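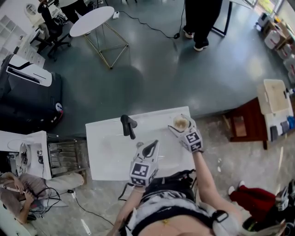 나히드는 플룬다드(Flundard)에서 글을 읽는 사람이 줄어든 것은 우리 탓도 있다고 했다. 순서가 바뀐 다음에 우리가 더 조용해졌고, 조용한 사람의 글은 더 밑으로 내려갔다는 것이다. 나는 그 말에 바로 대답하지 못했다. 며칠 생각하고 나서 여기에 길게 쓴다.

플룬다드를 모르는 분들이 많을 것 같다. 작은 소셜 네트워크이고, 한 글에 500자까지 쓸 수 있다. 사진은 한 장만 올릴 수 있고, 공유 버튼은 처음부터 없었다. 나는 한국어 공부를 시작하고 얼마 안 되어 가입했다. 500자라는 길이가 나에게 딱 맞았다. 한 문단을 쓰고, 사전을 찾아서 고치고, 조사를 다시 확인하고 올리면 저녁 시간이 다 갔다. 그래도 누가 읽어 주니까 계속 썼다.

처음에 내 글을 읽어 준 사람은 곽이슬 씨였다. 이슬 씨는 댓글로 틀린 부분을 고쳐 주었는데, 고치는 방법이 조심스러웠다. 내가 "버스를 탔는데 사람이 많이 있어서 힘든 것이었다"라고 쓰면, 그 밑에 "저도 사람 많은 버스는 힘들어요"라고 답을 달았다. 그러면 나는 그 문장을 보고 내 문장이 어디가 이상한지 알 수 있었다. 선생님께 빨간 펜으로 고침을 받는 것보다 이 방법이 오래 기억에 남았다.

그때 피드는 시간 순서였다. 위에 있는 글이 제일 새 글이고, 밑으로 내려가면 어제 글이 나왔다. 더 내려가면 어제 내가 이미 읽은 글이 나오고, 그러면 앱을 닫았다. 끝이 있었다. 나는 이 끝이 얼마나 좋은 것인지 없어지고 나서 알았다.

7월에 순서가 바뀌었다. 공지에는 "더 의미 있는 대화를 먼저 보여 드립니다"라고 쓰여 있었다. 나는 이 문장을 여러 번 읽었다. 외국어로 읽으면 이런 문장이 오히려 천천히 보인다. 의미 있는 대화라는 것은 누가 정하는지, 먼저 보여 준다면 나중에 보여 주는 것은 무엇인지, 공지에는 없었다. 설정에서 시간 순서로 돌릴 수 있다고 했지만, 앱을 다시 열면 또 추천 순서가 되어 있었다. 나는 매번 다시 바꾸었고, 어느 날부터는 귀찮아서 바꾸지 않았다.

그다음부터 피드에서 본 것은 이런 글이다. 내가 모르는 사람이 내가 모르는 사람과 싸우는 글. "이것을 모르면 손해"로 시작하는 글. 엿새 전에 올라온 생일 인사. 생일 인사는 함마드 리즈비의 것이었다. 함마드가 자기 생일에 케이크를 못 사고 빵집에서 남은 크림빵에 초를 꽂았다고 썼는데, 나는 엿새 뒤에 축하한다고 댓글을 달았다. 함마드는 고맙다고 했지만 조금 부끄러웠다. 한국어로는 "뒷북을 치다"라고 한다고 이슬 씨가 알려 주었다. 나는 이 표현을 그날 배웠고, 그 뒤에도 자주 쓸 일이 있었다.

글을 쓰는 마음도 달라졌다. 전에는 내 글을 읽는 사람이 누구인지 대충 알았다. 팔로워가 100명을 넘은 적이 없고, 그중에 자주 오는 사람의 이름은 다 외웠다. 그래서 지난번 이야기를 이어서 쓸 수 있었다. "그 세탁소 아저씨가 오늘은 웃으셨다"라고 쓰면 다들 어느 세탁소인지 알았다. 순서가 바뀐 뒤에는 그런 글에 모르는 사람이 와서 "어느 세탁소요? 광고인가요?"라고 물었다. 나쁜 뜻으로 물은 것은 아니라고 생각한다. 그 사람은 앞의 이야기를 본 적이 없으니까 그렇게 물을 수 있다. 하지만 나는 그 뒤로 글마다 설명을 붙이게 되었고, 500자 가운데 설명이 절반이 되니까 재미가 없었다.

그래서 나히드의 말로 돌아간다. 우리 탓도 있다는 말.

처음에는 조금 억울했다. 순서를 바꾼 것은 회사인데 왜 우리 탓인가. 그런데 내 계정을 다시 보니까 7월 전에는 일주일에 여러 번 쓰던 사람이 가을에는 한 달에 한 번 썼다. 댓글은 더 심했다. 친구의 글이 보이면 읽고 마음속으로만 대답했다. 마음속의 대답은 친구에게 가지 않는다. 아리바 미라니는 가을에 아버지가 입원하셨다는 글을 올렸는데, 나는 그 글을 읽고 위로의 말을 한국어로 쓸지 우르두어로 쓸지 고민하다가 쓰지 않았다. 다음에 찾으려고 하니까 글이 피드에서 사라져 있었다. 아리바의 페이지에 직접 들어가면 되는데 그것도 하지 않았다. 이것은 알고리즘이 한 일이 아니고 내가 한 일이다. (아버지는 퇴원하셨다고 한다. 나는 그것도 전화로 들었다.)

우리 모임에서 다른 곳으로 옮기자는 이야기는 와카스 도가르가 꺼냈다. 와카스가 추천한 곳은 시르노라(Cirnora)이다. 시르노라는 서버가 여러 개로 나뉘어 있고, 서버마다 규칙이 다르다. 우리가 들어간 서버의 이름은 스카티드스테드(Skatidstead)인데, 무슨 뜻인지 물어보니까 관리하는 사람이 뜻은 없고 발음이 마음에 들었다고 했다. 나는 아직도 이 이름을 한 번에 발음하지 못한다. 글자 수 제한이 없고, 시간 순서만 있고, 추천이 없다.

옮기는 과정은 쉽지 않았다. 플룬다드에서 내 글을 내려받으면 파일이 하나 오는데, 시르노라는 그 파일을 그대로 읽지 못한다. 중간에 말리크(Malik)라는 변환 프로그램을 써야 한다. 말리크의 설명서는 영어로만 되어 있고 화면이 검은색이고 단추가 없다. 나는 이런 프로그램을 잘 모르기 때문에 와카스에게 전화로 물어보면서 했다. 내 글은 모두 290개였다. 변환이 끝나고 보니까 글은 다 있는데 한글 이모티콘이 전부 물음표로 바뀌어 있었다. "오늘 면접 보고 왔어요 ㅠㅠ"라고 쓴 글이 "오늘 면접 보고 왔어요 ??"가 되었다. 마치 내가 면접을 본 것이 맞는지 나도 모르는 것처럼 보인다. 하나씩 고치다가 그만두고 그냥 두었다.

댓글은 옮길 수 없었다. 이것이 제일 아깝다. 내 글은 내 것이지만 댓글은 쓴 사람의 것이라서 내 파일에 들어 있지 않다. 규칙으로 보면 맞다고 생각한다. 나도 내 댓글을 누가 마음대로 가져가면 싫을 것이다. 그렇지만 이슬 씨가 달아 준 그 많은 "저도" 문장들이 없으니까, 내 글만 읽으면 혼자 말하는 사람 같다. 그래서 마음에 드는 댓글은 공책에 손으로 옮겨 적었다. 이슬 씨에게 허락도 받았다. 이슬 씨는 그런 것을 왜 적느냐고 웃었고, 그러면 맞춤법이 틀린 데는 고쳐서 적어 달라고 했다. 나는 틀린 데를 찾지 못했다.

시르노라로 옮긴 사람은 나까지 네 명이다. 와카스, 함마드, 이슬 씨, 그리고 나. 아리바는 한 달에 한 번 들어올까 말까 한다고 했고 가입은 하지 않았다. 나히드는 옮기지 않겠다고 했다. 나히드의 생각은 이렇다. 장소를 바꾸면 처음 몇 주는 다들 열심히 쓴다. 새 집이니까. 그러다가 또 조용해지면 그때는 누구 탓을 할 것인지 묻고 싶다고 했다.

나는 나히드의 말이 반은 맞다고 생각한다. 시르노라에 간 첫 주에 함마드는 하루에 몇 번씩 글을 올렸다. 점심 메뉴까지 올렸다. 지금은 며칠에 한 번이다. 그런데 나는 이 며칠에 한 번이 괜찮다. 함마드가 글을 올리면 나는 그날 그 글을 본다. 며칠 조용하면 함마드가 조용하다는 것도 보인다. 플룬다드에서는 친구가 조용한 것인지 나한테 안 보이는 것인지 알 수 없었다. 빈자리에 모르는 사람의 글이 바로 들어오기 때문이다. 조용한 것이 보이면 전화를 할 수 있다.

맞지 않다고 생각하는 나머지 반은 설명하기가 어렵다. 한국어로 어려운 것인지 생각이 정리가 안 된 것인지 나도 잘 모르겠다. 시장에서 이야기하는 것과 부엌에서 이야기하는 것은 같은 사람이 해도 다른 이야기가 된다. 시장에서는 목소리가 커지고, 부엌에서는 말을 하다가 멈추어도 된다. 플룬다드는 부엌이었는데 어느 날 벽이 없어졌다. 벽이 없어진 부엌에서 왜 전처럼 말을 안 하느냐고 하면, 그것은 말하는 사람한테 조금 심한 질문이라고 생각한다. 나히드에게 이 비유를 말했더니, 그러면 너는 왜 부엌에 친구가 혼자 남아 있는데 나갔느냐고 했다. 나는 또 대답을 못 했다.

그래서 지금은 두 곳을 다 쓴다. 시르노라에는 글을 쓰고, 플룬다드에는 나히드와 아리바의 페이지에 직접 들어가서 읽는다. 피드는 보지 않는다. 브라우저에 두 사람의 페이지를 즐겨찾기로 넣었고, 아침에 차를 끓이는 동안 하나씩 연다. 새 글이 있으면 댓글을 단다. 무슨 말을 쓸지 모르겠으면 짧게 "읽었어요"라고 쓴다. 아리바는 처음에 이 댓글을 보고 내가 화가 난 줄 알았다고 했다. "읽었어요"만 있으면 차갑게 들린다고 해서 요즘은 "잘 읽었어요"라고 쓴다. 한 글자 차이인데 이런 것은 책에 없다.

와카스는 두 곳을 다 쓰면 옮긴 의미가 없다고 한다. 플룬다드 회사는 내가 들어가기만 해도 이용자 한 명으로 계산하니까, 불만이 있으면 완전히 나와야 한다는 것이다. 와카스의 말도 이해한다. 와카스는 계정을 지웠고, 지우는 단추를 찾는 데 메뉴를 몇 번이나 들어가야 했다고 아직도 화를 낸다. 그런데 나는 회사에 뜻을 보여 주는 것보다 아리바의 글을 보는 것이 더 급하다. 가을에 한 번 놓쳤기 때문에 더 그렇다.

하나 더 쓰고 싶은 것이 있다. 시르노라는 글자 수 제한이 없다고 위에 썼는데, 나는 아직도 500자에 맞추어 쓴다. 길게 써도 되는 곳에서 길게 쓰면 문장이 풀어지고, 나중에 읽으면 내가 무슨 말을 하려고 했는지 모르겠다. 이 블로그 글이 바로 그렇다. 이 글을 읽는 분 중에 플룬다드에서 다른 곳으로 옮긴 분이 있으면 댓글을 어떻게 보관했는지 알려 주시면 좋겠다. 손으로 적는 것보다 좋은 방법이 있을 것 같다. 그리고 말리크에서 "ㅠㅠ"를 살리는 방법을 아는 분도 꼭 알려 주십시오. 와카스도 모른다고 합니다.

2024년 12월 21일

추가: 나히드가 이 글을 먼저 읽고, 자기가 한 말이 실제보다 무섭게 쓰여 있다고 했다. 고칠지 물어보았더니 그냥 두라고 했다. 댓글은 플룬다드 쪽에 달아 놓겠다고 한다.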